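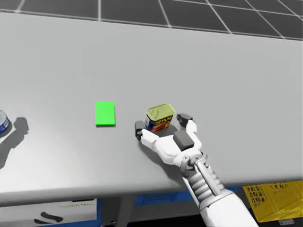 A can of SPAM, a green block and a robot arm on a grey table (computer rendering)

From: Rania Kanaan
Date: 28/10/2020
Subject: Re: [pantry] Tinned goods for the winter boxes

Hello all,

Thank you Pagano for the list. I answer below your words, I hope it is readable.

> We have space for 4 tins in each box. I would suggest
> two of beans, one of tomatoes and one of meat. Last April
> the meat was the first thing to finish, so maybe we should
> order more of it this time. Can somebody ask at Skerkel
> what is the price by the carton?

I called Skerkel yesterday. They give a better price if we take five cartons or more, but they deliver to Prusville only, not up to Brendevura. So one of us must drive. I can do it if the road is clear, my car holds three cartons when the back seat is folded – the others would need a second trip or a second car.

About the meat I have one remark. Several families in Brendevura do not eat pork, and in April they gave these tins to the neighbours. It was kind of them, but their own box was then smaller than the others. I would prefer that we ask each family before we pack, and put tuna or chickpeas instead where they want it. The colour of the label on the box could show which kind it is.

> Also please check the dates on what is left in the cellar.

I did this. Everything is good until next summer, except the sweet corn, which should go out first. Two tins of peaches have a dent on the seam and I put them apart. I would not give these to anyone.

The money we have now is $2,151, and the jars for the jam are already paid from it. Please write me if you see a mistake.

Could you tell me by the end of the week who can drive?

Kind regards,
Rania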